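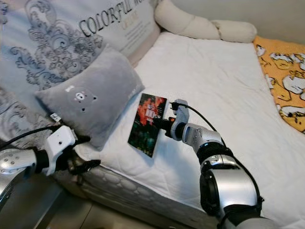

**Room-reset automation** is the trade name (not a pretty one, sorry) for handing the tidying of bedrooms to two-armed robots in guest houses, hostels and care homes. I've worked alongside it for 3 years at Zamani, a guest house where I used to do every bed myself, so take this entry as coming from the linen cupboard!

## What the robots do

Mostly the small stuff. A book left on the bed gets picked up, pillows go back to the head end, a blanket gets straightened. Soft things are the hard bit, and a crumpled doona is still a proper headache for a gripper. 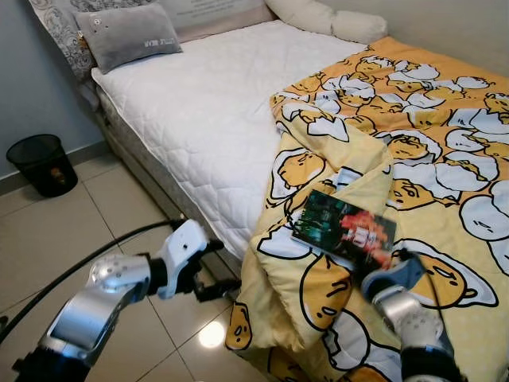
Thin, glossy booklets are fiddly too, as they like to slide about on fabric. Our supervisor, Maysoun Smadi, keeps a list of the items we'd sooner pick up by hand (earrings, mostly).

## What changes for staff

My back is much happier, I'll say that. But the job has moved: I spend Monday mornings checking rooms and writing up faults, and I had to learn a tablet program called Romuto that I still grumble at. Gerrit De Bruijn on nights reckons he misses the chat you get when two people make a bed together, and I do too.

Pay is the sore point. Checking work is often graded lower than cleaning work, and at our place that's still being argued over.

## See also

- Hotel housekeeping
- Manual handling
- Service robots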